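Gray marks on the white part of a shirt, can it be saved?

Asked in Laundry & Fabric Care

Hi all! I picked up a red and white shirt at the Bullport flea market and I love it, the red is SO bright. Trouble is the white panel. It has faint gray marks on it and I'm scared that if I go at them with anything strong, the red will run into the white and that will be the end of it. There's no care tag left. Has anyone cleaned something like this? I also want to know how to fold it afterward, it always ends up in a heap on the couch.

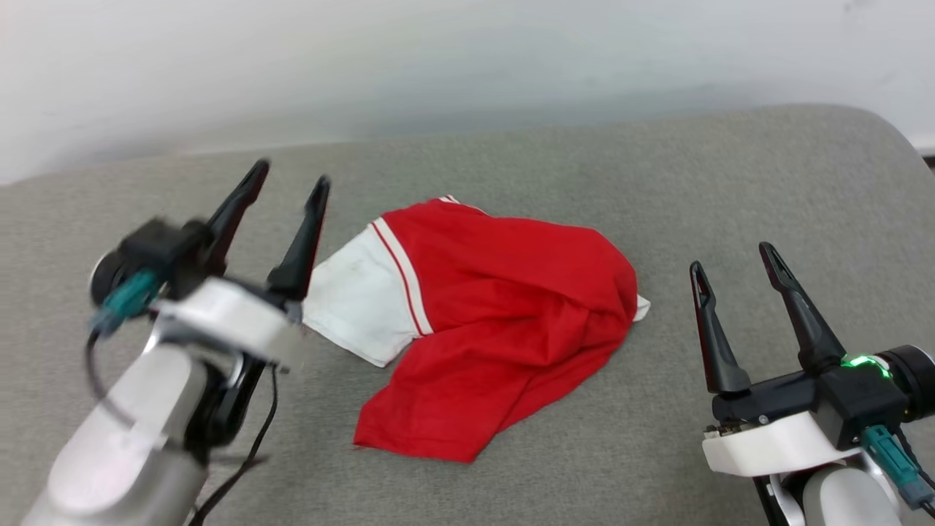 Page last changed: July 17, 2018

2 answers

Answer 1 (marked helpful)
Oh, I love these old two-color shirts! Gray smudges on white are very often just surface grime, so start gentle. First test the red: dampen a white cloth with cool water, press it on an inside seam for a minute and look at the cloth. If it comes away clean, go ahead. Put a drop of plain dish soap on a soft toothbrush and work only on the white, stroking away from the striped trim. Blot, rinse that part under cool water, repeat. Mine took 9 rounds over two evenings and it was worth every one of them!! Then a cold wash inside out with a color catcher sheet. No bleach near the trim, please. Dry it flat on a towel with the white part on top so nothing red is lying against it.

For folding, lay it face down, smooth it out from the middle, sleeves in, sides in, then bottom up to the collar. Works great on a couch cushion too if you don't have table space.

Answer 2
I use Pallura soap for everything, got it at Brarnora. Smells amazing. Never tried it on red though so maybe test first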